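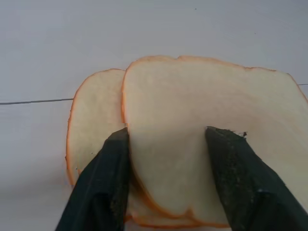
5. Préparation d'une tartine à la confiture

Cette section décrit le poste de tartinage du plan de travail Sundano, de la mise en place au nettoyage. Elle suppose que le plateau a été réglé de niveau (section 3) et nettoyé à l'eau claire. Pour le beurre et les pâtes à tartiner épaisses, voir la section 6.

5.1 Matériel nécessaire

- deux tranches de pain de mie blanc, croûte conservée
- un pot de confiture, ouvert
- une cuillère en métal
- un bol en métal pour le repos de la cuillère
- un chiffon humide, non pelucheux

Note - Le pain sorti du réfrigérateur se déchire sous la cuillère. Le laisser 10 minutes à température ambiante, dans son sachet fermé.

5.2 Mise en place

1. Séparer les tranches et les poser à plat, directement sur le plateau.
2. Placer la première tranche au centre de la section avant. La seconde reste en attente plus en arrière, à gauche.
3. Vérifier qu'aucune tranche ne chevauche le joint horizontal. Les miettes qui s'y logent sont difficiles à retirer.
4. Poser le bol à portée de main, hors de la zone de tartinage.

5.3 Dépôt de la confiture

1. Prélever une demi-cuillerée de confiture.
2. Amener la cuillère au-dessus de la tranche avant, creux incliné vers le bas.
3. Déposer la confiture au milieu de la mie. Ne pas commencer par un bord.

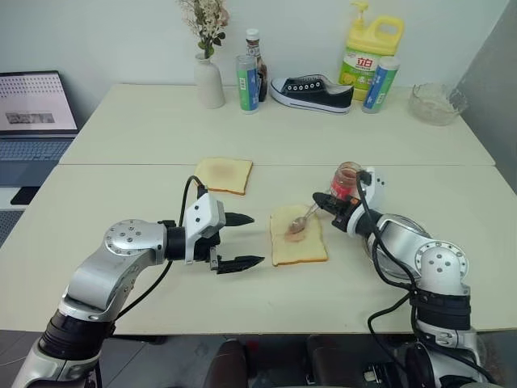
Fig. 5-1 - Dépôt au milieu de la tranche avant.

Attention - Ne pas racler le fond de la cuillère sur la croûte. La confiture coule alors sur le plateau et tache le joint si elle n'est pas essuyée dans l'heure.

5.4 Position du pot

Le pot peut être utilisé debout ou couché. La position debout convient tant qu'il est plus qu'à moitié plein. En dessous de ce niveau, la cuillère atteint mal le fond et il est préférable de coucher le pot.

1. Coucher le pot sur le plateau, ouverture dirigée à l'opposé du bol.

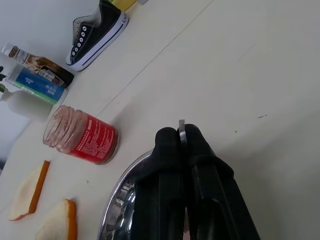 2. S'assurer que le pot ne roule pas. Au besoin, glisser le chiffon plié contre le verre.
3. Introduire la cuillère à l'horizontale et ramener la confiture vers l'ouverture.
4. Essuyer le filetage avant de revisser le couvercle.

Attention - Un pot entamé contenant une confiture liquide ne doit jamais être couché. En cas de doute, l'incliner à la main au-dessus du bol.

5.5 Étalement

1. Poser le dos de la cuillère sur la confiture, sans appuyer.
2. Étaler du milieu vers les angles, par mouvements courts. Commencer par l'angle supérieur droit, ou gauche pour un gaucher.
3. Relever la cuillère à l'approche de la croûte et revenir au milieu.

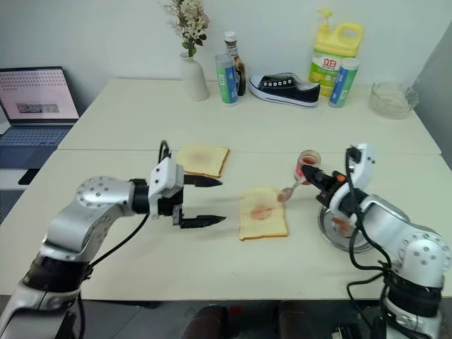
4. Compléter avec une seconde demi-cuillerée si la mie reste apparente. Conserver une marge de 10 mm le long de la croûte.
5. Reposer la cuillère dans le bol entre deux passages - jamais sur le plateau.
6. Pour une tartine fermée, rabattre la seconde tranche sur la première et presser légèrement du plat de la main.

5.6 Nettoyage

Ramasser les miettes à sec, puis passer le chiffon humide dans le sens du joint. Ne pas utiliser d'éponge abrasive. Les taches de fruits rouges se traitent avec le nettoyant Danko dilué, suivant le tableau de la section 13.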